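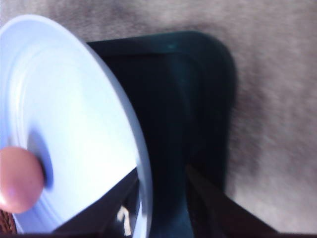

Lay the tray before you touch the food, Shoaib Mohmand told every new group in the training kitchen at Vorkthorpe, and you will save yourself a good many steps and probably a few dishes as well.

Chapter 6
The Tray and What Goes on It

I have carried a great many trays in my life, and I'm still fond of the job. A tray is such a plain, friendly thing! You set it down, put a dish on it, and suddenly a bit of lunch has become a meal meant for somebody. In this chapter we'll go slowly through choosing a tray, placing a dish on it, and arranging the counter so that there is room to work – and if some of it seems like common sense to you, please stay with me anyway, as the practice sheets at the end depend on it.

We begin with a single dish and a single egg. Students at Lashari House sometimes groan when they hear this, hoping for the full breakfast service that comes in Chapter 7, but an egg is a very good teacher. It is light, it rolls, and it goes wherever the tray is leaning.

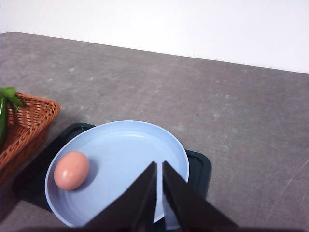
Wouldn't an egg cup settle the whole question, one reader of the first edition wrote to ask, and of course it would, for a boiled egg served in the shell. But eggs travel from the refrigerator to the stove too, and there a shallow dish with a rim does nicely. Choose one that sits flat and leaves some of the tray showing, so your fingers have somewhere to go.

Next comes the counter itself. Before you lift anything, look at what stands beside the tray and ask whether your hands can get past it. A tall basket is a lovely thing to have in a kitchen (mine is always overfull by October), but it does take up elbow room. With the wicker basket on the left, as we have it, the greens reach up over the rim on that side, while the handle slot at the right end of the tray is easy to get at. Notice too that the egg has settled near the left rim of the blue dish. Check where yours is resting before you lift, and keep the tray level as it comes up.

Key words for this chapter: rim, lip, handle slot, level carry, clear side. 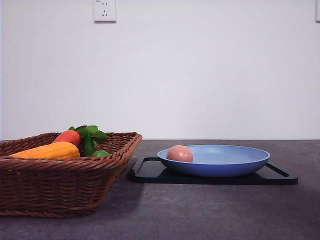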